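Counter Work, Again

14/11/2018

Zuweira Agyeman wrote to ask whether I still hold the view I took last December, that no arm on the market will clear a kitchen counter unattended before my dishwasher dies of old age. The dishwasher is fine, thank you. The view needs some adjustment.

My complaint then was perception. An arm in a factory picks the same part from the same fixture, and the fixture does most of the thinking. A kitchen has no fixtures. Granite is speckled, so a depth camera gets texture it can use, but polished stone also throws back every light above it, and steel bowls are worse. I assumed this would hold things up for a decade. It has moved faster than I expected, and detection of ordinary objects under ordinary cabinet lighting is now tolerable.

Contact has not moved much. Consider a cutting board lying flat on a counter. A person slides it to the edge, or gets a fingernail under one side, and does this without looking. A two-finger gripper coming from above has to straddle the board, and if the board is wider than the jaws open, it needs some other plan. Most planners I have read about do not have one.
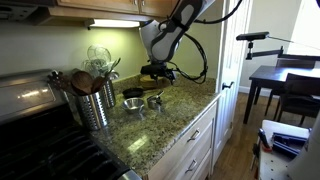 Utensils are the second case. A whisk in a holder full of other handles is a bin-picking problem with long, springy parts that catch on one another. Pull one and two come along. I logged 200 simulated pulls at home using the Plonard planner with default settings, and 35 ended with the wrong utensil or more than one. On a shop floor that rate would get the cell switched off by lunch.

Edeltraud Bauerfeind, who ran packing lines at Peltlow for years, thinks I am grading too hard. Her lines stopped several times a shift and still paid for themselves, with one operator looking after 4 machines. Fair enough, but a house has no operator. If I have to stand by to free a stuck whisk, I may as well put it away myself.

So my revised answer to Zuweira is that wiping comes first, then moving rigid things with handles, then flat things. Mixed utensils come last. I would not buy anything yet.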